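4. Setting out the table items

The Midance table kit is used for sorting small goods into shallow trays. Before you begin section 5, clear the wooden tabletop and wipe it down with a dry cloth. Crumbs and sugar left from earlier work will stick to wrappers.

4.1 Small wrapped items

1. Open the Cakell bag and take out the wrapped candies.
2. Discard any piece with a torn or open wrapper.
3. Lay the candies flat on the bare wood, one at a time. Clear wrappers can go down with either side up.
4. Leave a finger's width between pieces where there is room.

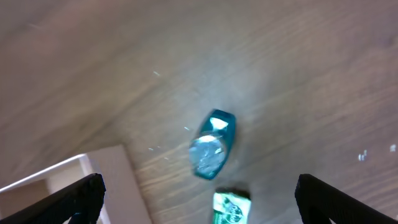
5. Turn down the overhead light if the wrappers shine so much that you cannot tell one kind from another.
6. Put the spare candies back in the bag and fold the top over twice.

Note: Mixed shapes are fine. The sorting sheet goes by color first and shape second.

CAUTION: Hard candy is a choking hazard. Keep the bag away from small children. Do not eat candy that has been used on the table.

4.2 Tray and bottle

1. Place the shallow white tray on the tabletop. It does not need to be square to the table edge.
2. Check the floor of the tray. Dried color marks do no harm. Scrape off anything raised, or the bottle will rock.
3. Check that the bottle cap is tight.
4. Lay the bottle down inside the tray. Do not stand it up.

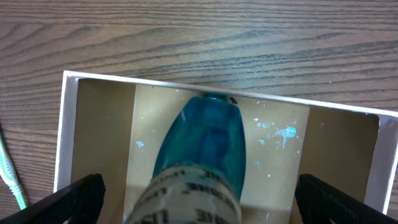 Figure 4-2. Bottle lying in the tray, top toward the far rim.

Note: Bottles up to 400 ml may be used. If yours is too long for the tray, use the Fluner tray, order no. 200.

CAUTION: Do not leave mouthwash or other liquids in the tray overnight. A slow leak will soften the board.

4.3 Before you go on

Allow 8 minutes for the whole set-up the first time. Write any missing items on the packing slip and send it to Þröstur Kjærgaard at Song. Replacement trays ship in packs of 2.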